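Refrigerated skincare

Refrigerated skincare is the practice of keeping creams, serums, masks and facial mists in a refrigerator, either a kitchen model or a small countertop unit sold for the purpose, with the aim of making the products last longer or work better. The first claim is true for a limited group of formulas. The second has little behind it apart from the pleasant feeling of something cold on the face, and the two are often run together in advertising.

Origins and spread

Cosmetics were kept cool long before anyone sold an appliance for it. Homemade preparations based on milk, egg, cucumber or fresh herbs spoil in a day or two at room temperature, and household manuals told readers to put them in the cellar or the icebox. Cold cream, despite its name, was never required to be cold; the name refers to the cooling sensation as the water in it evaporates.

The modern habit owes more to social media. Photographs of neat shelves of bottles behind a glass door circulated widely, and makers of small thermoelectric coolers, earlier sold for soda cans and car trips, began offering the same boxes in pastel colors. Illix, one of the firms in this market, sells a cooler with a capacity of 4 liters, a mirrored door and a night light. Its packaging promises "up to double the life of your actives" and does not say which actives, or double what.

Claims made for cold storage

Sellers and beauty writers usually say that cold products reduce puffiness, calm redness, "shrink" pores, slow the growth of bacteria and keep vitamins from breaking down. These claims are of very different quality.

Puffiness is the strongest of the cosmetic claims. Cold narrows small blood vessels near the surface, and swelling under the eyes can look less obvious for a short while. A chilled spoon or a damp washcloth does the same. The effect fades as the skin warms up again, and no product gains a lasting benefit from having been applied cold.

Redness may also ease briefly, although people with rosacea or very reactive skin sometimes report the opposite, with flushing as the skin rewarms. Pores do not open and close in response to temperature. They have no muscle that would allow them to do so, and any change seen in the mirror is small and passing.

The bacteria claim is partly true and mostly beside the point. Cold slows many microbes but does not kill them. Commercial products that contain water are normally made with preservatives chosen to protect them at room temperature. A jar that has gone bad is still bad when chilled, and it may simply smell less.

Which products benefit

Plain vitamin C (L-ascorbic acid) in water is the usual example, and a fair one. It oxidizes with exposure to air, light and heat, turning from clear to yellow and then to brown. Cooler storage slows the reaction. Keeping the cap tightly closed and the bottle out of the light also helps, and neither of those requires a purchase.

Some prescription creams and compounded preparations must be refrigerated, and for these the label or the pharmacist's instructions should be followed exactly. Others are marked for room temperature only. Fresh homemade masks are best thrown away after use; a refrigerator buys them a day or so at most.

Sheet masks, gel masks and mists suffer no harm from being chilled and feel agreeable in hot weather. Comfort is a perfectly good reason to do it, provided it isn't sold as treatment.

Which products do not

Facial oils can turn cloudy or thicken in the cold. Most return to normal when they warm up, although repeated changes are not recommended. Balms and cleansing butters become too hard to scoop. Thick creams are blends of oil and water held together by emulsifiers, and some will separate if they are chilled too hard or allowed to freeze. A cream that has split into watery and grainy parts cannot be relied on to spread evenly, and with sunscreen that is a real problem, as patchy coverage means patchy protection. Clay masks dry and crack at the edges. Powders and makeup can pick up moisture from condensation when they are moved from cold to warm air.
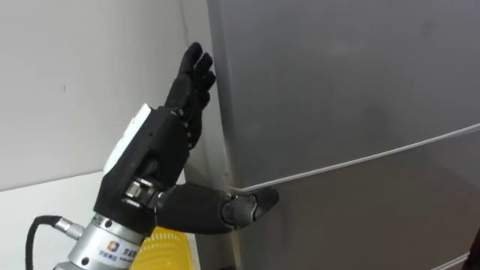

Does skincare need its own separate refrigerator?
For nearly all products it makes no difference. A sealed bottle on an ordinary kitchen shelf, away from the freezer vent and from uncovered food, is stored as well as it would be in a dedicated cooler, and often at a steadier temperature.

The steadiness matters more than the marketing suggests. Many small coolers have no true thermostat. They lower the temperature by a certain amount below that of the room, so that on a hot afternoon in a bathroom the contents may be barely cool, while in an unheated winter bedroom they may come close to freezing. Few makers publish figures for how the inside temperature varies over a day. Frequent opening, a warm shower in the next room and overfilling all add to the swing.

Evidence

Testing is thin. Cosmetic companies carry out stability tests on their own products, typically at room temperature and at raised temperatures, and the date or open-jar symbol on the package rests on those results. A product that needed refrigeration to survive its stated life would have to say so. The absence of such a warning is therefore good evidence that the maker considers the bathroom shelf, or at least a bedroom drawer, good enough.

The study most often quoted by sellers comes from Primmont, a maker of serums and coolers, which asked 376 customers to store a serum in one of its units and then answer a questionnaire. Most said their skin looked fresher. There was no comparison group using the same serum at room temperature, the customers knew what they had been given, and nobody measured the serum itself at the end. The result shows that people who receive a cooler tend to like it. It has nonetheless been repeated on shopping sites as proof that cold storage "boosts" ingredients, a word with no agreed meaning in this setting.

A more careful, though small, effort was made by the cosmetic chemist Hajnalka Orbán, who bought 35 bottles of a vitamin C serum from a single batch and divided them among a refrigerator, a dark cupboard and a sunny windowsill. The windowsill bottles darkened first. Those in the cupboard and the refrigerator stayed close together over the first weeks, and the refrigerator pulled ahead only later, by which time a regular user would have finished the bottle. Orbán described the work as a bench exercise and did not publish it in a journal, so it deserves some caution too. It does at least look at the contents of the bottle, which the customer surveys do not.

Commercial use

Refrigeration language is now used to sell products as well as appliances. The Magyar range of face creams is displayed in chilled cabinets at the counter, although the boxes recommend storage at room temperature. Medevport, an online retailer, lists more than 4000 items under a "keep it cool" heading that includes lip balm, hair oil and dry shampoo. It is hard to see what any of these would gain. A chilled display suggests freshness by borrowing from the dairy aisle, and critics have noted that prices in such sections are seldom lower than elsewhere.

Practical guidance

General advice on storage has changed little. Products should be kept closed, dry, and away from direct sun and radiators. The bathroom is often the worst room in the house because of steam. Small packages used up quickly do better than large ones kept for years, and pumps and tubes admit less air and fewer fingers than open jars. Anything that has changed in smell, color or texture should be discarded, whether it has been refrigerated or not. Where a label gives a storage temperature, it overrides general advice of any kind, including that printed on the side of a cooler.

See also: Cosmetic preservatives; Period after opening; Ascorbic acid in skincare; Cold cream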